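When I moved to Dravberg, I could read a newspaper in English but I could not speak with the woman at the bakery. I had studied grammar for many years. She asked me "Anything else for you, hon?" and I answered "Yes, thank you," and then we both waited.

My neighbor Nelly Cáceres gave me the advice to join the choir in Turkel, 33 minutes by bus. I told her that I do not sing. She said the choir did not mind this.

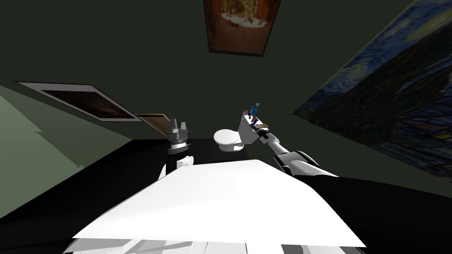
The first evening was in April. We were learning a song with two verses and a very long chorus, and I understood maybe half of the words. But in a song everybody says the same thing at the same time, so my mistakes were covered by the altos. I slept very well that night.

After some weeks I noticed that the melody of the sentences stayed in my head. I began to say "I was wondering if" with the correct music, even before I was sure how to finish it.

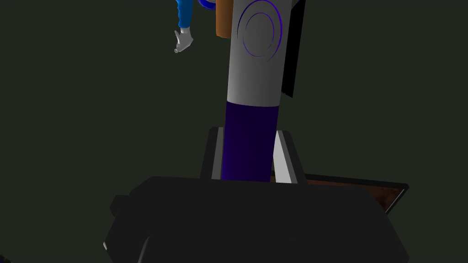 I also keep a small notebook. It has now 215 expressions, all of them heard by me and none from a book. My favorite is "I'll let you go," which people say on the telephone when it is they who want to go. It took me a long time to stop feeling offended.
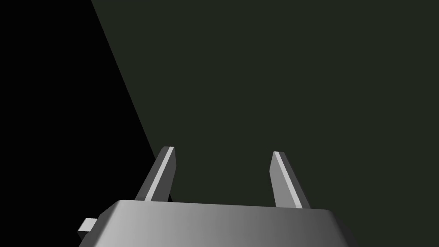

In the bakery I now ask for the rye bread and also complain a little about the bus. Last week she complained back.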